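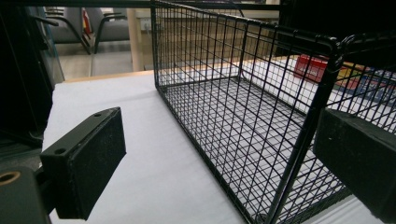 I have been meaning to write up the Great Basket Conversion for weeks, so settle in, this is going to be a long thread. For years I kept the whole house in soft fabric bins, the kind with the cardboard bottom that gives up after one winter, and I was loyal to them well past the point of sense. What finally won me over to wire was how much you can see. With a black mesh basket like this one you look straight through the side and the floor of it to the table underneath, so a lonely glove or half a bag of rice can't hide from you. I spent an entire July looking for a set of measuring spoons that were under a dish towel in a fabric bin the whole time!

2/ Some background for the new folks (hello, there are a lot of you since the linen closet thread). We're in a narrow old house with exactly one real closet, and everything else lives on open shelves. If it isn't in a basket it slides into something else, and if it's in the wrong basket it may as well have moved to another state.

3/ I started in the pantry, which is where I always tell people not to start. It's too big and there's too much food in it and you get hungry. But the onions had gone soft again and I was mad, so pantry it was. Everything out on the dining table, wipe the shelves, cup of coffee, stare at it all for a while.

4/ Onions and potatoes love a wire basket. The air gets to them from every side and you spot the one that's sprouting before it ruins its neighbors. Keep the two apart if you've got the room. Mine are on different shelves now and we're all getting along better.

5/ What does NOT love a wire basket: anything small. Bouillon cubes, birthday candles, those little packets of yeast. They tip over, they poke a corner out through the squares, and then you're fishing. I put all of that in a flat Fistico box with a lid and set the box inside the basket, and it has stayed put ever since.

6/ Somebody asked last time about lining them. I do line two of mine. A folded dish towel works fine, or a piece of shelf liner cut a finger's width smaller than the bottom so it doesn't curl up the sides. For produce I skip it, because the crumbs and onion skins fall through and you can just lift the basket and wipe.

7/ Measure your shelves first. Please. Measure the depth AND the gap above, and then take a bit off for your knuckles, since you have to get your hand over the rim with the basket sitting in there. I bought one for the bathroom that fit like a glove and could not be removed with a can of hairspray standing in it. It's in the mudroom these days, full of dog towels.

8/ Also run your palm along the inside before you put anything knitted in there. The ends of the wires are usually tucked in nicely at the rim but every so often one is a little sharp, and it will find your good sweater. A nail file takes care of it. So does a dab of clear polish if the coating has chipped.

9/ Washing them is easy if you don't let it go too long. Warm water, dish soap, an old vegetable brush, and then stand it on a towel on its short end so the water runs down out of the corners. I dried one flat once and got little orange dots where it had been sitting. Lesson learned, that one holds the garden hose nozzles.

10/ Labels! I tried clip-on ones, tags on twine, and a chalkboard thing from Clistance that was very pretty and wiped off on my sleeve every single time. What I use now is a luggage tag looped through the mesh. Ugly, cheap, easy to read from the doorway, and my family puts the crackers back in the right place maybe half the time, which for us is huge progress.

11/ I still have one fabric bin, by the way. It's in the living room with the blankets in it, and it's lumpy and faded and the cat sleeps there every afternoon, so it isn't going anywhere.

12/ Next up is under the kitchen sink and I'm dreading it. If you've got a way to keep spray bottles upright around the pipe, please send pictures. I'm thinking two narrow baskets, one on each side, but I haven't measured yet (I know, I know, see number 7).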